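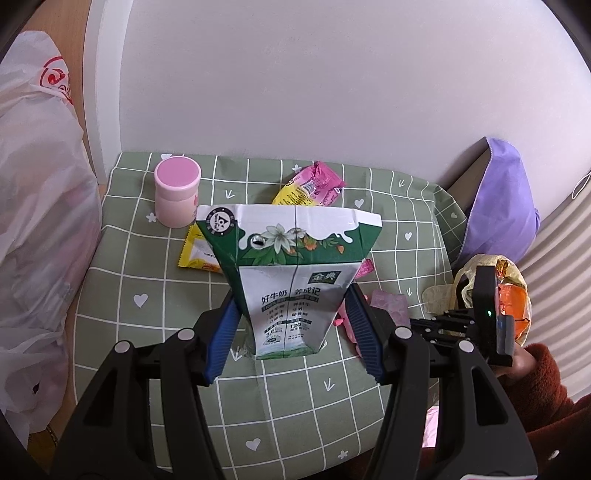

# Small milk cartons with a foil straw hole: how do you keep them, rinse them and get rid of them?

**Asked by Apinya Chareonsuk** in Kitchen & Larder · viewed 2390 times

Hello all, I hope this is the right section, I did dither between this one and Recycling.

My mother-in-law has been staying with us since February and she likes a particular Chinese milk, the 金典 one in the green and white carton with a little round seal for the straw. We get it from the Kandano shop on the Traltell road, where it's much cheaper if you take a whole case, so a whole case is what I take. She has one with her breakfast and another mid-afternoon if she fancies it, and I've started using them in tea as well when we run out of the ordinary stuff.

I have got three questions, really, and they all come down to the fact that I grew up with bottles.

First, where should I be storing the case? At the moment it lives on the floor of the cupboard next to the boiler, and my husband says that's silly and it ought to go in the fridge. Our fridge is tiny. If I put a case of milk in it we'd have to eat the cheese.

Second, what do you do with a half-drunk one? She'll often have a few sips through the straw and then wander off to water the beans, and I find it on the kitchen table hours later next to the biscuits. I hate tipping it away but I don't like to give it back to her either.

Third, the empties. I can't get water into that tiny hole to rinse them, and the bag under the sink has started to smell like a school cloakroom. I've tried squashing them flat straight away, and I got milk up my sleeve and all over a clean tablecloth. Is there a knack? And do they go in with the cardboard in Sosidbridge or not? The leaflet that came through the door has a drawing of a carton on it, but it's a drawing of the tall sort with a screw cap, so I'm none the wiser.

Thank you in advance, and sorry for going on.

---

## Answer from Hatice Tuncer

*Marked as helpful by the asker*

Hello Apinya, and no need to be sorry, we went through all of this when my two were small and living on cartons of one thing or another!

**Storing them.** Have a look on your case for the storage instructions first. If it's the long-life kind, and most of the little straw cartons sold off the shelf are, then it doesn't need the fridge until it's opened. Your husband can have his shelf back. What I would do is move it away from the boiler, though, as milk doesn't thank you for being kept warm, long-life or no. Ours go on the bottom shelf of the larder, and I put two or three in the fridge door in the evening for whoever wants a cold one. If the shop sold it to you out of a chiller cabinet then ignore all that and keep it cold.

Do turn the case so the dates face you. I once found one right at the back that was well over a year out, and I'll spare you the details.

**The half-drunk ones.** If it's been sitting out for hours on a warm day I'm afraid I'd let it go down the sink. If you catch it early, snip the corner, pour what's left into a clean jar with a lid and pop it in the fridge for cooking. I wouldn't leave it in the carton with the straw in, it gets knocked over and picks up the taste of whatever's next to it (onions, in our house, nearly always). Use it within a couple of days. It does very nicely in a white sauce or a batch of drop scones, and if somebody has been drinking from it I'd keep it to things that get properly cooked.

Another thing that worked for us was simply pouring half into a small glass at breakfast and putting the rest away straight off. She might not mind a glass if it's a nice one?

**Rinsing.** Scissors are the knack. Don't try to do it through the straw hole, you'll be there till Christmas.

1. Pull the straw out and put it in the ordinary bin.
2. Hold the carton over the sink and cut right across the top with kitchen scissors.
3. Half fill with cold water, swish, tip out.
4. Stand it upside down on the draining board until it's dry.
5. Then flatten it.

Squash it last! If you squeeze a carton by its sides with the straw hole open, whatever's left in the bottom comes out like a water pistol, and I suspect that's what happened to your sleeve. For the tablecloth, cold water first and then an ordinary wash. Hot water seems to set milk, and then you get that faint sour whiff each time you iron it.

Your bag under the sink will stop smelling once they go in dry, I promise. Ours sit in an open box by the back door and I forget they're there for weeks.

---

## Answer from Wiroj Inthanon

Not with the cardboard. They're lined, so it's a different thing from a cereal box even though they feel much the same. In Sosidbridge they go to the carton bank in the car park behind the Kaewmanee building, the one with the green flap. I'm on the other side of town and they do take them from the kerb here, so check with your own collection.

The round recycling sort of emblem on the carton won't help you with this, by the way. It doesn't tell you what your local lorry picks up.

---

## Answer from Chaiwat Sitthichai

I just chuck mine in the bin whole to be honest. Life's short. They do make good seedling pots though, cut the top off and put holes in the bottom, I've got leeks in some now.

---

### Comments

**Apinya Chareonsuk:** Oh, thank you all so much. Case moved, dates turned round, and I've had a go with the scissors and stayed perfectly dry. I had no idea about the bank behind Kaewmanee and I must walk past it twice a week. Hatice, she has agreed to the glass on the condition that it's the blue one.

**Kulap Chaiyaporn:** Can I add, if you're collecting them for the carton bank, slot the flattened ones inside one uncut carton from a bigger size. You get far more in and they don't slither all over the boot of the car.

**Wiroj Inthanon:** The bank was full when I went past, try a weekday.

**Apinya Chareonsuk:** Will do. Chaiwat, how many holes for the leeks? My mother-in-law would like to know, she's already lined up the next lot on the windowsill.

**Chaiwat Sitthichai:** Four or five, with a skewer. Put them on a tray or you'll have mud down the wall.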